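An afternoon at the Rivden robot club open day

We very nearly didn't go, if I'm truthful, as the rain was coming down sideways and the bus from Cester only runs once an hour, but I had promised myself a look at the Rivden school's robot club ever since their leaflet came through the door in January, and I do like to see what young people get up to when they are left alone with a box of motors. So off we went, with sandwiches, and got there a little after two.

The club is much bigger than I'd pictured (56 members, from the first years right up to the leavers) and they are split into 12 teams, each with its own project and its own very firm ideas about how things ought to be done. We were given a paper badge and a cup of tea and told to wander, so we wandered. The first room was all wheeled things chasing one another along a line on the floor, great fun and terribly noisy, and I could have stayed there till closing. The arm project was at the far end of the corridor, and it was the one I'd come for.

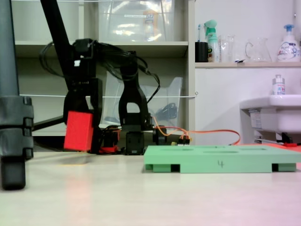

The club's arm with a red block in its gripper.

The students call their arm Wendt, after the street where the club used to meet, and they talk about it very much as one talks about an elderly dog. The job they have set it is a plain one: take hold of a block, carry it to the board and let go of it in the right spot. A toddler's game, as one of the team cheerfully admitted, but then she asked me to shut my eyes and try it with a pair of kitchen tongs, and I must say I took her point! They keep a log of every attempt in a fat ring binder, with the date, the block used and a line or two of remarks. The last entry I saw was number 698, and the remark beside it was "better, but sulking".

I asked far too many questions and they answered every one of them. The part I enjoyed most was hearing how they share out the work. Two of them look after the wiring, another pair write the program, and the youngest in the team has charge of the binder and is, by all accounts, very strict about handwriting. They swap over each half term so that everybody has a go at the dull bits as well as the nice ones.

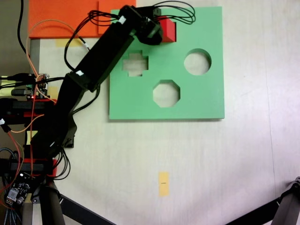 Getting ready for Bukeditz

In the spring the team is off to the student contest at Bukeditz, where each entry gets a table, a board with shaped holes much like the green one they practise on (cross, circle and octagon), and a fixed time to show what it can do. Last year they came home with 228 points and a certificate, which hangs by the door in a frame somebody's gran gave them. This year they would like rather more, and they have been staying late twice a week to get it.

We stayed until they began stacking the chairs, missed one bus and caught the next, and ate the last of the sandwiches on the way home. The club opens its doors again before the summer holidays and entry is free, though there's a tin for the travel fund by the tea urn, so do take some change with you.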